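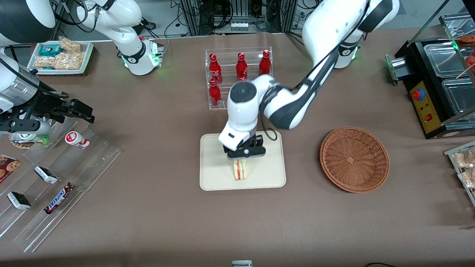 One respondent to our first questionnaire objected that a sandwich counter should never be judged on its sandwiches alone, as most customers have chosen before they are close enough to see the filling. The comment was made in reply to a question about price, but it altered the direction of the project, and the group agreed to study the serving table as a whole.

1. Purpose of the project

The Beswood Refreshment Table was set up as part of the second-year module in Catering and Customer Service. The task was to plan, run and report on a small self-service table offering sandwiches and bottled soft drinks in the foyer of the Workora building. The group was given a budget of 400 pounds and the use of the foyer over the lunch period for 8 sessions in March.

2. Layout

The table was kept deliberately plain. Sandwiches were cut into triangles and placed on a cream tray with rounded corners and a low rim. A triangle set upright on its cut edge shows its layers to the customer, and a red or pink filling is easily seen against pale bread. Triangles laid flat took up more of the tray and were more often picked up and put back, which is undesirable on grounds of hygiene.

Drinks were displayed on a clear two-tier rack behind the tray. Coca-Cola in red bottles was used for the display, and further stock was held in the kitchen. The rack was placed at the back so that customers did not need to reach over it for food. A round wicker basket in reddish-brown was positioned beside the tray. It was intended for wrapped items and paper napkins, and was left empty until service began.

3. Method

Two arrangements were compared. In the first, drinks stood at the front of the table and sandwiches behind. In the second, the order was reversed. Sales were recorded on a tally sheet and customers were invited to complete a short card. A total of 80 cards were returned. The sessions were moved forward from the original plan so that they would finish before Ramadan, when several members of the group would be fasting and demand in the building was expected to fall.

4. Findings

The second arrangement was preferred by 40 of those who returned a card. The remainder either preferred the first or expressed no view. Queues moved more quickly when the food was at the front, although the group accepts that staff were also more practised by that stage. The Deronine card reader failed during one session and sales for that day were recorded by hand.

5. Recommendations

The tray should be refilled in small quantities. Labels for allergens should be fixed to the table edge, as loose cards were repeatedly moved. A second basket would be useful if fruit is offered next term.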